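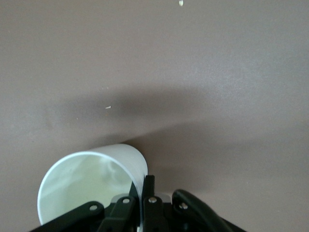 Wrist cam, cup on its side in the gripper, mouth toward lower left. Note the shadow.

Sunday, late start, October light going fast

OK so the shadow thing is real and I'm annoyed I didn't look at raw frames sooner. The segmenter keeps wanting to glue the dark band on the table onto the cup mask, and then the axis fit swings off toward the right and the planner thinks we're holding something twice as long. I'd been blaming the hand-eye calibration all week (sorry, calibration).

Ran the whole Garnport set back through the old mask node, 2,278 frames. Bad axis on nearly 600 of them, and the ones I opened were mostly this same kind of view: white cup, brownish table, big soft shadow behind. Those little pale crumbs on the tabletop also come through as tiny blobs. Easy fix, I bumped the minimum blob area and they went away.

What I changed:
- rim ellipse first, then the wall, instead of fitting everything in one go
- gripper mask now comes from the joint state, dilated 4 px. The silver pins were getting picked up as bits of rim, ugh
- threshold on local contrast, so a soft edge doesn't count as an outline

Reran only the worst batch and 42 are still wrong. I haven't sorted them yet. My guess is the finger covering too much of the rim, but that's a guess!

Smaranda Tănase wants the place planner to get an "unsure" flag from this node so it can stop and re-look before it tries to set a cup upright. Good idea, wants a message change though, and the Wuvovon branch has its own copy of that message. Ask her which one wins.

Left the new node on branch shadow-rim. Don't merge, the debug publisher is still on and it eats bandwidth like crazy.

Tomorrow: the leftover frames, then the Binville cups.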